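Writing down the rules for the packing cell

24 Jan 2025

I finally put our working rules for the Urkar cell on one page. We had 19 of them, spread over notes and an old email from Stavros Gavalas. I cut the list to 14.

Rule one covers the start of a run. The basket goes on the left of the table, open side up, and it has to be empty. One item is handled at a time. The idle hand stays up and open, away from the basket. 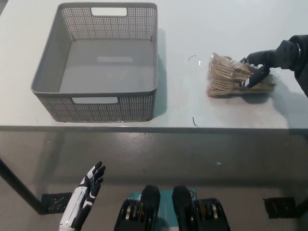
I also wrote down what counts as a pick. The item has to be held clear of the table for 3 seconds. Before October everyone had their own idea of this, and the Cemen and Psarras logs couldn't be compared at all.

Clear plastic wrap gets its own rule. It shines and it slides, so we allow up to 70 tries per wrapped item in a shift, then the grip settings get reviewed.
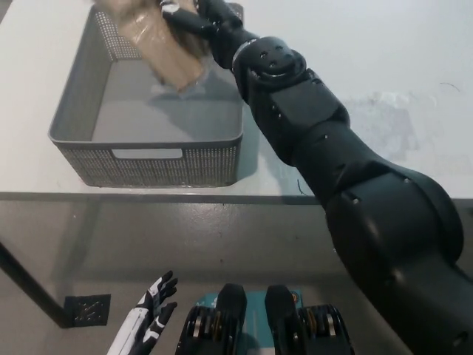
Can a person reach in to fix a bad grip?

Only after a full stop. Pause is not enough – the arm still holds its position under power, and it can move again when someone clears the prompt. Press stop, wait for the light, then reach in.

Stavros wanted a rule on table cleaning too, and he was right. Wipe the top before each batch, and look for hairs and bits of thread. They matter more when the goods are for food use.

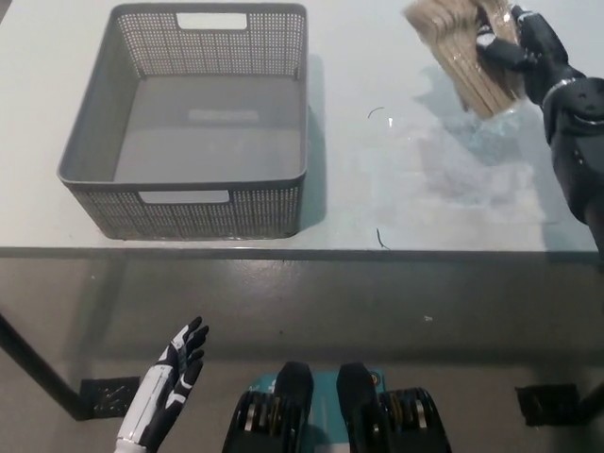 Releases were the hardest part to word. I settled on lowering the item into the basket before the fingers open. No dropping from the rim. Trultora has a looser version and I may borrow their wording for soft goods.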